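Branel Letters: a README

Branel Letters is a set of 1044 transcribed letters written by soldiers and their families during the Brullberg campaign, and I'm so pleased to finally be sharing it! If you've ever argued online about what ordinary people thought the war was for, you now have something to argue from.

Each letter is a separate text file, with one matching row in letters.csv giving the sender's rank, the place of writing (where known) and the archive box. Original spelling is kept throughout, even the gloriously bad spelling. The page scans come to 2592 files and live in their own folder, so you can skip them if your connection is slow.

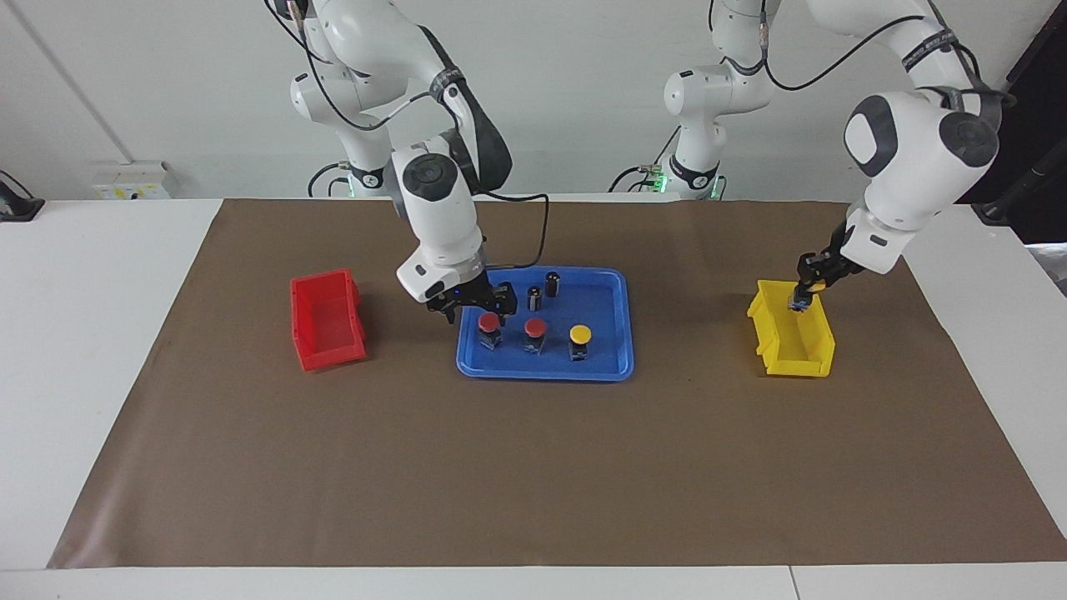
Can I quote the letters on my own blog?

Quote as much as you like, and please include the letter number so readers can check the full text for themselves.

Known gaps: the Hekik box has water damage and 2 of its letters stop partway down the page. Officers are over-represented, so go easy on claims about the rank and file. I checked 100 letters a second time against the scans and fixed the slips I found, mostly in place names.

Corrections are very welcome, and so is a good disagreement over a reading. The next update is planned for January, with the colour-coded map of postmarks.

Maintained by Ó Briain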